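Ticket: wrist view lags behind the arm when teleoperating the plate task
Project: Grevari / sim teleop
Opened by: Dénes Orbán
Status: open, workaround in place

Hello all, me again. I've been recording plate demos in the simulator since June and I've finally got fed up enough with this one to write it up properly.

What happens: I drive the arm over to the plate with the handheld controller and everything feels lovely, then somewhere on the way down the wrist view starts trailing behind my hand. I stop, the picture carries on moving for a bit, I correct for where I think I am, and then of course I've overshot and I'm shoving the plate across the table. It isn't there when I start a session. It creeps in after a good few attempts, and once it's in it stays until I restart the viewer (restarting just the controller bridge does nothing, I've tried it far too often).

First thing I blamed was the wireless, so I swapped to a cable. Same. Then I blamed Vakimora, as that's the machine everyone's jobs land on, and moved the whole thing over to Arthur. Slightly better for the first few goes, then exactly the same mush. 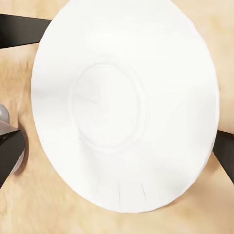

Next I went through the logs, which I should have done before crawling under the desk with a cable. The command side is fine. My hand movements reach the simulator on time and the joints follow them nicely. It's only the pictures coming back that are late, and the delay climbs steadily to over 900 ms by the time I give up and restart. So the viewer is queueing old frames and politely showing me every single one of them!

I had a look at the Grerniretti settings and the frame buffer was set to 4,000. No idea who picked that or when (might well have been me). I dropped it to 2 and ran another batch, and the lag stayed away for the whole session. I did get the odd stutter when the fingers were close to the rim, a little jump and then fine again. With the buffer at 5 the stutter was gone and I could still stop where I meant to stop, so that's what I've left it on.

Still to sort out:
- the setting goes back to the old value whenever the viewer updates, so it wants fixing in the default config
- can the recorder flag picture delay in the demo file? I've got a pile of older demos where I was clearly steering off stale pictures and I'd like to bin those before anyone trains on them
- the reset button sometimes needs pressing twice, probably a separate ticket

Leaving this open until the default is changed. If you're recording in the meantime, check your buffer before you start.

Contact the teleop desk | © Grevari | Back to top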